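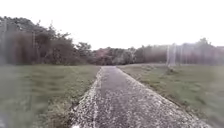
How long does it take to get from Sturnport out to the trees and home again on the path? Fourteen miles there and back took me an hour and a half today, with one stop to eat and one to fix my left shoe.

Wednesday, November 7, 2018

Off work at noon, so I went out on the bike. I had meant to wait for the weekend but the forecast for the weekend is rain, and I have waited on better weather too many times this fall. Left the house at 12:40. Gray all afternoon, no sun at all. I wore the thin gloves and should have worn the thick ones.

Air in both tires before I left. The back one was low again. I have put air in it three times since Sunday, so there is a slow leak somewhere and I need to take the tube out and run it through the sink. I also oiled the chain, which had been squeaking since I rode home in the wet last week. It was quiet the whole way today.

The path is long and straight and it goes off toward the trees with grass on both sides. It has a rough top, dark with pale bits of stone all through it, and it buzzes in the handlebars. My hands were numb by the bench at mile 6. Aroha Ashby told me in June to let a little air out for this kind of surface and I didn't listen then. Today with a leaking back tire I got to test it without meaning to, and the back end did feel smoother. I will try the front a little softer next time and see whether it helps my hands.

Ate half a sandwich at the bench. Turkey and mustard, bread a bit stale. Drank most of the water. A man with two dogs went by and said it was a fine day for it, and I said it was.

My left shoe has been coming loose, the strap doesn't hold anymore. I tied it down with a spare bootlace and it stayed put. New shoes are on the list after the brake pads. Stopped at Shetty's on Saturday to ask about the pads and they have to order them, 11 dollars for the pair.

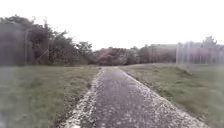 Where is the best part of the path to ride when there is gravel about? Keep to the middle, and slow down before you have to move over for somebody.

I wrote that down because I didn't do it on the way back. A woman was coming the other way with a stroller, I moved over late and the front wheel slid a few inches. No fall. I put a foot down and said sorry, she said sorry too. After that I rode slower and rang the bell early.

There is a good deal of loose gravel along the sides now, a pale strip of it by the grass. I think I will write to the county and ask if they sweep it. I wrote about the broken gate last year and they did come out for that, although it took them a while.

The wind was behind me going home, so the second half felt shorter. Legs fine. Lower back a little sore, probably the saddle. I raised it last month and may have gone too far. Will drop it a quarter inch on Friday when I have the tools out for the tube.

Home at 2:25 with the stops and the talk. Wiped down the frame, hung the bike up, put the gloves on the radiator. Soup for supper, the last of the barley. Called Aroha after and told her about the tire pressure, and she said she'd told me so — she did, I have to give her that. She wants to ride out together before Thanksgiving if it stays dry. I said any afternoon but Tuesday.

To buy: patch kit, bread, batteries for the rear light.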